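Ticket 2707 – Shelf restock episodes rejected at import
Project: Isari
Site: Plirnton
Opened by: Ilango Joseph
Date: Tuesday, November 7, 2023
Status: open, workaround in place

Import stopped on 47 episodes from the shelf and table task. Each one gives "action length mismatch". The September batch went through on the same settings.

Tried so far:
Re-ran import with the cache cleared – same 47 fail.
Moved the files to a local disk – no change.
Compared a good episode with a bad one. The bad one has 2048 camera steps and 560 fewer arm steps.
Checked the recorder settings. The arm stream had a buffer limit switched on, the camera stream did not.

Buffer limit now off. Two short test episodes import cleanly. Long ones still to be tested.

The head camera pictures load fine and the time stamps are in order, so I am treating this as an arm stream fault only. Stills from the task, all with the purple can upright on the steel table:

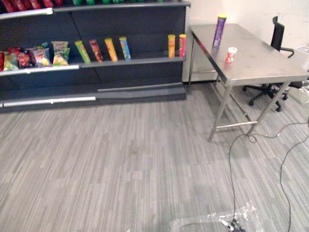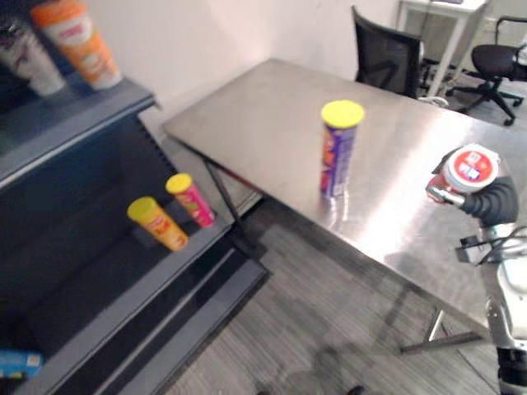
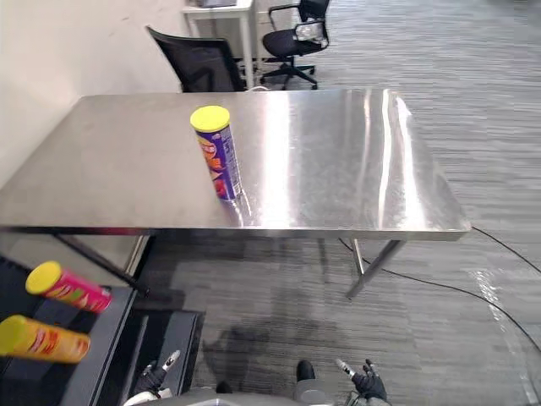 Can the rejected episodes be repaired, or do we have to record them again?

Record them again. The missing arm steps were never written to disk, and filling them in by guesswork would teach the model movements that nobody made. Keep the old files in the rejected folder until the new set has passed import, then close this ticket.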